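Dunarberg Activity Center
Table and Small Items Check, Room 58
Month: February
Checked by: Zuleica Lins
Reviewed by: Adalberto Queiroz

1. Table surface clean, no sticky spots
OK. Wiped down before the check.

2. Table steady, feet level
OK. Left rear foot turned in a little and rechecked.

3. Mat lies flat, corners not lifting
OK. Keep the mat back from the table edge when the bin is in use.

4. Flip-lid bin, body and rim
OK. No cracks or sharp spots felt along the rim. Bin stays on the mat, not on the bare tabletop.

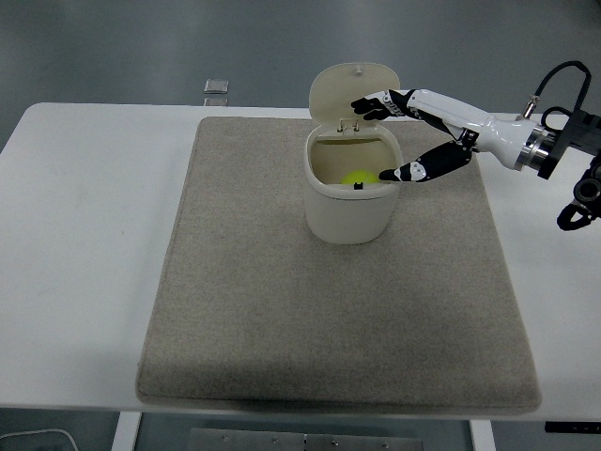 Item 4: bin on the mat, lid up, tennis ball inside.

5. Bin lid and hinge
Comment. Lid opens all the way and stays up by itself. Hinge is a bit stiff on the way down. Check again next month. Do not oil it.

6. Lid closes without catching
OK with the ball in the bottom. Do not stack anything on top of the ball.

7. Balls free of splits and loose felt
One ball thrown out, replaced from the Tromeck box in cabinet 139.

8. Floor behind table clear
OK.

9. Spare bin available
NO. Adalberto to order 2, same size. Ask Khokhar first, they had the lids last time.

Open items: 5, 9
Form 808, keep with the room folder.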